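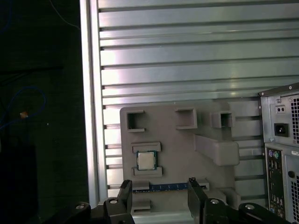
What does the Clomow cell do? It moves desktop processors between a parts plate and a gripper, as practice for taking apart old office computers on the bench.

The cell is being built at the Forsyth shared workshop by Ximena Fuentealba and Zaid Fakhoury, who began work on the frame in December. Progress was posted to the members' board on 1/25/23.

The fixture plate is grey, made on a 3D printer and mounted upright against aluminium extrusion. Fuentealba drew it with raised pockets and ledges so that small parts can be held without clamps. Her current revision took 12 hours to print. An earlier one warped along the bottom and was scrapped.

Fakhoury handles the motion side. The arm runs from a Prutar controller, bought second-hand for $529, and the gripper closes from either side on the edges of the processor, leaving the metal heat spreader clear. Closing speed is set low for now. He has logged up to 200 cycles in an evening, with a person at the stop button throughout.

"The pick is fine. The place is where we lose time," Fakhoury said. "A chip that leans slightly in the fingers will catch on the ledge."

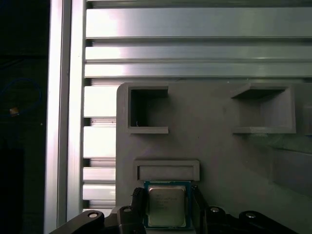

Next stage

The pair will add a compliance routine – a short search movement when the part meets resistance – before changing the plate again. Memory modules come after that. Fuentealba has also priced a Kollico force sensor at $600, and the workshop will decide on the purchase once the cycle log is complete.

Drawings for the plate are in the members' folder. Anyone printing a copy should check the ledge spacing against their own processor first.
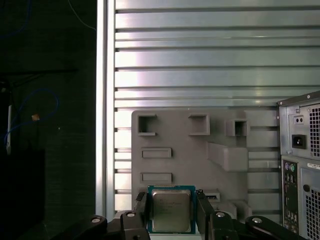
Processor in the gripper at the fixture plate, Clomow cell.

Contact the workshop | © 2023 Forsyth Workshop | Back to top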